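My sister Lorraine rang on the morning of the move to say the truck from Wragg was running late and could I please make a start on the kitchen without her. I'd been standing in that kitchen since seven with a cup of tea and a roll of tape, so I told her I was well underway.

I wasn't, of course. I'd wrapped one mug.

The trouble with Mum's kitchen (it was still Mum's kitchen, even with the sold sticker slapped across the sign out front) was that everything in it had an argument attached. Take the Moltero, the big sandwich press she won in a raffle at the Oltbridge bowls club. Lorraine said Mum had promised it to her. I said Mum had promised it to me, and I had the better claim, having driven her home from the raffle. We'd been at it on and off since September, and by then neither of us even liked toasted sandwiches that much.

So I left the press where it was and did the second drawer down. Rubber bands, birthday candles, a key to goodness knows what, and under it all the Zendent warranty card for a kettle that died when I was in high school. Mum had filled it in beautifully, in her best blue pen, "Mrs D. Ellwood", and never posted it. I sat down on the floor with it for a bit.
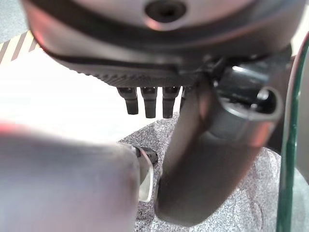
By the time Lorraine came through the back door I'd moved on to the pantry and was feeling quite pleased with myself. She had a look in my boxes and started taking things out again.

"You can't put flour in with the good glasses," she said.

"It's sealed!"

"It's from the last century, is what it is."

We laughed then, properly, the sort where you have to hang on to the bench. She found the biscuit tin with $400 in it, all in old tens, folded inside a recipe for lemon slice. Mum had hidden money from herself her whole life and then accused the neighbours. Lorraine counted it twice and gave me half, and then she took a tenner off me for the flour.

The truck turned up a bit after that. Two young blokes carried the table out on its side and we stood on the lawn telling them to mind the door frame, exactly the way Mum would have, in the same voice and everything.

"You have the Moltero," Lorraine said, when they'd gone back in for the chairs.

"No, you have it."

"I don't want it, I've got nowhere to put it."

"Well, neither do I!"

It went in my boot in the end, wrapped in a beach towel, with the warranty card tucked inside the lid.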